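Visit report: rodent exclusion open day, Kelthorpe

The open day was held in July at the Kelthorpe site, a former seed store that Jiltmont now uses for training and for testing proofing materials. I went mainly for the sessions on commercial kitchens and grain storage, which are the two kinds of job we get called back to most often. The program started at 8:30 a.m. and ran until late afternoon. Visitors were split into groups at the door and moved through the building on a fixed rotation. My group began with building inspection.

The inspection room has a section of block wall with a row of defects built into it: an unsealed pipe sleeve, a missing weep cover, a worn door sweep, a cable entry packed with foam only. Each person inspects the wall with a flashlight and writes up what they find before the instructor goes through it. Most of our group marked the foam as acceptable. It is not. Mice chew through cured foam quickly, and the instructor had a gnawed block from a bakery job to pass around. Jiltmont's own practice is copper mesh packed tight into the gap, then sealant over it, with the foam used only as backing on deep voids.

Door sweeps took up more of the session than I expected. The standard they work to is a gap no wider than a quarter inch, measured at the corners as well as the middle. The corners are where the brush wears and where rub marks usually show first. On roll-up doors they also check the side guides, which I will be adding to our own inspection sheet.

Kitchens came next. The talk was about harborage close to stored cookware and small appliances, and how to get a customer to clear and clean before treatment. Items on a counter should come forward or off it completely so the joint between counter and wall can be inspected. Grease behind appliances feeds German cockroaches for weeks after the bait goes down, and it competes with the bait. The instructor would not place gel in any kitchen until the prep sheet had been signed and the back edges wiped down.

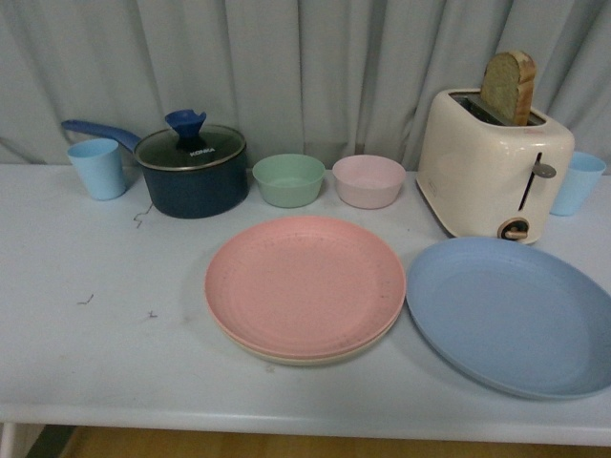

Cup and saucepan at the back of the white table, Kelthorpe.

There was some disagreement in the group about monitors. Two of the technicians present put sticky monitors only under sinks and behind refrigerators. The Jiltmont position is that this misses the dry areas, and that a monitor with nothing on it is still a record worth keeping. They date every one and draw it on the floor plan. A monitor that cannot be found at the next visit is logged as missing, and a missing monitor is treated as a gap in the data for that room.

After the break Bohdana Pavliuk presented results from the Plarkness trial. Plarkness is a grain terminal with a long history of Norway rats along the rail side. Her team ran 27 bait stations on the exterior line and compared them with snap traps in locked boxes set on the same runs. Over the trial they logged 1283 station checks. The main findings, as I wrote them down:

Bait take was concentrated at the stations nearest the spillage points, and fell off sharply once the spillage was cleaned up daily.

Traps left unset but baited for the first visits caught better later than traps set from the start.

Stations moved during the trial lost activity for a while even when the new position looked better on paper.

She was careful about the limits of the work. It was a single site, the weather was mild, and the cleaning schedule changed partway through, so the effect of sanitation and the effect of trapping cannot be fully separated. Somebody asked whether the rail side could have been handled by exclusion alone. Her answer was no, given that the cars have to come in and the pit has to stay open, but that the office and the electrical room could be and were.
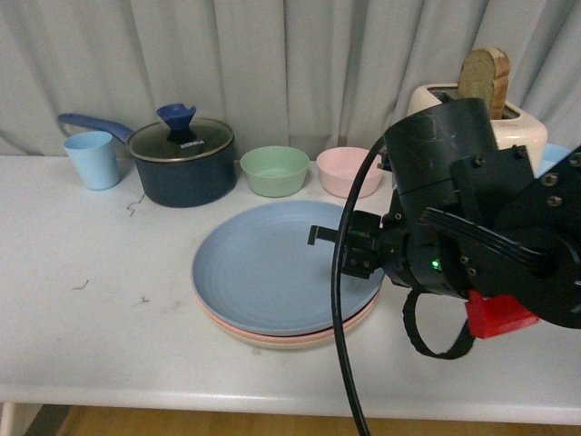
The Swai station was demonstrated after lunch. Swai is a remote-reporting trap box: it sends a signal when the trap fires and another on a schedule to confirm it is still working. The scheduled signal matters more than the other one. Without it, a dead battery looks the same as a quiet trap. The box on show opened with a keyed latch and had a lid that stays up by itself, useful when you are wearing gloves. Mounting is by screws or adhesive. I would want screws for anything outdoors.

I had three concerns about it. Range through steel cladding was described only in general terms. Replacement batteries have to be ordered from the supplier. The report lists triggers by station number with no place for a note, so a trap fired by a pallet jack has to be corrected by hand somewhere else. I left these with the demonstrator and was told the note field is planned.

The last session was outdoors on vegetation and perimeter. They keep a clear gravel strip along the wall and cut everything back behind it. Burrow entrances are closed with loose soil and rechecked after 2 days, and any that have been reopened are marked as active. We use crumpled newspaper for the same purpose. Soil holds up better in wind, but paper is quicker to read from a distance.

Parking is behind the building and fills early. The upstairs room gets warm in the afternoon. Handouts covered the wall exercise and the monitor log, and the slides from the Plarkness talk are to be sent by email to everyone who signed in. Of the items I brought back, 4 are going onto our inspection sheet now: door corners, roll-up side guides, foam-only penetrations, and missing monitors.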